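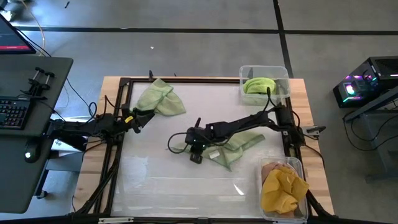

README – Skesberg cloth sorting set
maintained by the Matubbar textile group, last edited 17 Mar 2026

What it is
Cloths on a table, clear plastic bins, one color family per bin. Small pieces, plain colors, mostly greens and peach, some tan. No prints in this release.

Contents
955 episodes, 741 of them sorted start to finish. The rest stop early, see status column.
3 task types: sort by color, fold then bin, empty a bin back to the table.

Cloths
Bought from Oltesport in November. Some pieces still have thier tag on – left that way on purpose. Light green and lime green are seperate classes, dont merge them. Cloths start crumpled or spread, never stacked.

Bins
Clear, open top. Positions shift between episodes so don't hard-code them. Cloth goes in however it lands, a heap is fine. Hanging over the rim = not binned.

Table
White work surface, black rail. The surface is glossy and throws streaks, which trips up simple thresholding on the pale cloths. Use the masks. 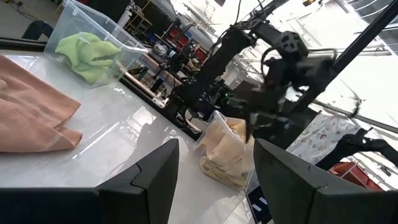 Undari wrote in to say the tan and the peach labels were swapped in the first 500 episodes, and that folded peach pieces kept getting tagged as two cloths wherever the corner is tucked under. Asked too if a stitched edge could be marked on its own, as it helps with telling a hem from a crease.

Label swap fixed in the current files. If you pulled before that, re-download labels only, the images are the same. Double tags partly fixed – still going through the fold episodes by hand. Stitched edges: not yet.

Known gaps
Nothing wet. No socks, no towels. Very few episodes with all bins full.

Files
labels.csv – one row per cloth
status.csv – one row per episode
masks/ – same names as the images

Use
Free for research and teaching. Name the Skesberg set if you publish. Corrections go in the tracker, one episode per ticket please.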